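Print this thread
E-mail this thread to a friend

12 Jun 2022
by Mei-kuen Liao

Good evening, friends! Several of you have asked how the towel folder is coming along, so I've made a big pot of tea and I'm going to tell you properly, in far too many posts as usual.

For anyone new: this is the arm project at Urnodley, the shared workshop where Ching-wen Mak and I have our corner. We want it to fold a plain towel on its own, neatly enough that my mother would put it in the cupboard without doing it over (she is a hard judge).

We spent most of the spring on grip. Our first fingertips were too smooth and slid right off terry cloth, and the second pair held on so well that they wouldn't let go again. Shuk-fan Chou printed us a third pair with shallow ridges, bless her, and those are the ones we've kept.

Then came the long business of teaching it. One of us leads, the arm follows, we save the run, shake the towel out and go again. We have 1,533 saved runs now! Ching-wen keeps the list and won't let me delete the ugly ones, because she says the ugly ones are useful. I'm coming around to that.

Tan towel, green work surface, red arm on the corner:

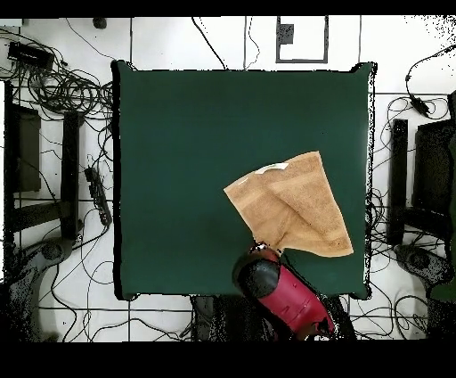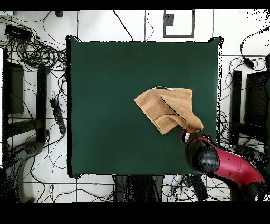 Corners are the whole game, I've decided. If the first pinch lands well in from the corner, you end up with a floppy ear, and every fold after that carries the ear along with it. So this month we're only practicing the first pinch, over and over, with the towel dropped any old way.

Best session so far: 28 tries, and 12 of them I'd call good. Ching-wen would call it fewer. She wants the edges lined up and I'm happy if it looks like a rectangle from across the room.

Next job is slowing down the release. It lets go with a little flick at the moment, which undoes some of the nice work, and I think it's just one setting I was too impatient with back when we started.

We're hoping to have it ready for the workshop's open evening in August. If you have old towels, the thicker the better, please drop them off at the front desk with my name on the bag. I'll post again once the release is sorted. Good night, all!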